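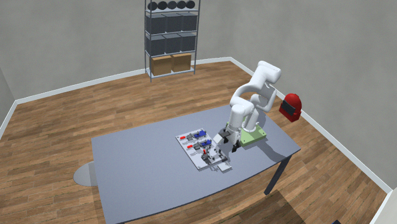 Figure 4-1. Clamp station in the simulation view, with arm and fixture board on the table.

Home | Products | Manuals | Downloads | Contact

We use cookies to keep this manual site working and to remember your language. Accept all | Only necessary

Nenesow Clamp Station, User Manual
Section 4: First setup in the simulation view
Revision of 2/25/22

4.1 Before you begin

This section describes how to load the clamp station into the Nenesow simulation software, how to check the position of the parts, and how to run the first program with the simulated arm. Please finish the whole section before you connect a real arm. The mounting of the real fixture board is described in Section 6.

You need the following:

- A computer with the Nenesow software already installed and the license activated (Section 2).
- The station file for your fixture board. It is on the memory stick in the kit, in the folder with the name "stations".
- The serial number of your fixture board. You find it on the delivery paper.
- A mouse with a wheel. With a touch pad the work is possible, but slow.

Note: Station files from the older Plirton controller can be opened, but the clamp names are lost and you must write them again by hand. See 4.6.

4.2 Loading the station

1. Start the software and wait until the status line at the bottom says "Ready".
2. Select File, then Open Station.
3. Choose the station file from the memory stick and press Open. The loading can take a few minutes on the first time.
4. When the software asks for the serial number, type it without spaces.
5. Choose a room. The standard room is called "Workshop" and has a wood floor and gray walls. The room is only background. It does not change the movement of the arm.
6. Press Finish.

If the message "404 station part not found" comes, the software did not find one of the part files. Copy the complete folder from the memory stick to your computer, not the station file alone, and repeat from step 2.

Note: The shelf, the boxes and the backpack in the room belong to the background and are not included in collision checking as delivered. If you want the arm to respect them, mark them in the part list with a right click and select "Solid". This makes the calculation slower.

4.3 Checking the station

Compare your screen with Figure 4-1. Turn the view with the right mouse button until you look across the table with the arm to the right of the fixture board.

1. Check that the arm stands on its green base plate and that the plate lies flat on the table. If the plate is floating or is sunk into the table, select the plate and press Drop to Surface.
2. Check that the fixture board lies on the table with all three clamps on it. The clamps are numbered from the far end of the board. Clamp 1 and clamp 2 have blue blocks, and their handles lie flat. Clamp 3 has its handle standing upright.
3. Check that the white block is on the table near the lower right corner of the board. This is the workpiece. It must be separate from the board when the program starts.
4. Select View, then Names. Each clamp must show its name and its number.
5. Save the station under a new name. Do not write over the original file.

Caution: Do not move the fixture board with the mouse after step 5. When the board is moved, all taught points stay in the old place and the gripper will drive into the clamps. If the board must be moved, use Move Group, so that the points go together with it.

4.4 Entering the distances

The software must know the size of the workpiece and the safe height for moving above the clamps. The delivered values are correct for the standard workpiece. For your own workpiece you must measure and enter new values.

1. Open the menu Station and select Distances.
2. In the line "Safe height", enter 143 mm. This value is measured from the table surface to the lowest point of the fingertips.
3. In the line "Approach", enter 80 mm. The arm slows down when it is at this distance above the workpiece.
4. In the line "Finger opening", enter 19 mm, or the width of your workpiece plus the clearance given in Table 4 of the appendix.
5. Press Check. The lines become green if the values fit together. A yellow line means that the value is allowed but the arm will be slow. A red line must be corrected.
6. Press Apply and close the window.

Note: Pressing the Enter key closes the window without saving. We have received many letters about this and it will be changed in a later version. Until then, please use the Apply button with the mouse.

Caution: The safe height must be enough for the tallest position of the clamp handles. Look at a handle which is standing upright, not at one which is lying flat, when you choose your own value.

4.5 Running the first program

The delivered program "Pick and place short" takes the workpiece from the table, brings it to clamp 3, and goes back to the start position. It does not operate clamps 1 and 2.

1. Set the speed slider to its lowest mark.
2. Select Programs and open "Pick and place short".
3. Press Go to Start. The arm moves to its start position with the wrist pointing down to the table.
4. Press Step one time. The arm makes only one movement and stops. Look from the side and then from the top before you press again.
5. Continue with Step until the gripper has closed on the workpiece. The name of the workpiece in the part list changes to bold letters when it is held.
6. Continue with Step until the workpiece is on its place at clamp 3 and the gripper has opened.
7. Press Go to Start again.
8. Press Reset Parts. The workpiece returns to its first position on the table.
9. Now press Run and let the program go through without stopping, still at low speed.
10. Repeat at middle speed. If no message comes, the setup is complete.

If the workpiece falls during step 6, the finger opening is too large, or the value for friction was changed. Go back to 4.4 and check. If it falls again, select Station, then Restore Friction.

If the arm stops with the message "Joint limit", the point was probably taught with the elbow to the other side. Open the point, select Flip Elbow, and run the program again from the start position. Do not continue from the middle.

If the gripper goes through a clamp and no message comes, collision checking is off. It is switched on with the small shield symbol beside the speed slider. The symbol must be dark.

Caution: A program which runs without messages in the simulation is not for this reason safe on a real arm. Cables and hoses are not simulated. Read Section 7 completely before the first movement with a real arm, and keep the emergency stop in your hand.

4.6 Stations from a Plirton controller

This part is only for customers who have changed from the Plirton controller.

1. Open the old file with File, then Import.
2. In the question about units, choose millimeters.
3. When the station is visible, open the part list. The clamps have the names "Part A", "Part B" and so on.
4. Double click on each name and write the new one. Use the form "Clamp 1", with a space between the word and the number. The program does not find the clamp if the space is missing.
5. Check for each clamp that the direction of the handle is the same as on your real board. With imported files the handle is sometimes turned to the back.
6. Save the station and continue with 4.3.

Note: The gripper is not imported. Select it new from the list under Station, then Tool. If your gripper is not in the list, write to the address in 4.8 and give the type and the weight.

4.7 Display settings

These settings have no influence on the calculation. You can change them at any time.

Shadows: On as delivered. Shadows help to judge the height of the gripper over the table, so we recommend to leave them on when you teach points. On an older computer switch them off if the picture moves in jumps.

Surface: "Glossy" or "Simple". Only the look of the arm is changed.

Transparent parts: Parts which are set to transparent are shown in gray and you can see the floor or the wall behind them. They are still counted in collision checking if they are marked as Solid.

View memory: Up to four views can be saved with the Control key and a number. We suggest one view from the top, one along the board, and one close to the gripper. The saved views are stored with the station and not with the user, so a colleague who opens the same file sees your views also.

4.8 Help with the setup

Setup questions are answered by Brisa Lozano and Balakrishnan Warrier at the Jurandale office, in English and Spanish. For questions about imported Plirton files, please ask for Mirjana Hodžić. Send always the station file, the exact text of the message, and the version of the software (Help, then Version). A picture of the screen is helpful but does not replace the file.

Paid setup by remote connection can be ordered from our partner Meléndez. One appointment includes loading the station, entering the distances for one workpiece, and the first run as in 4.5. Changes of the real fixture board are not included. From the end of July the booking is done through the customer page and not by e-mail any more.

Corrections to this manual, please to Fletcher Sheehan, same office. Write the number of the section and the number of the step.

Continue with Section 5: Teaching your own points.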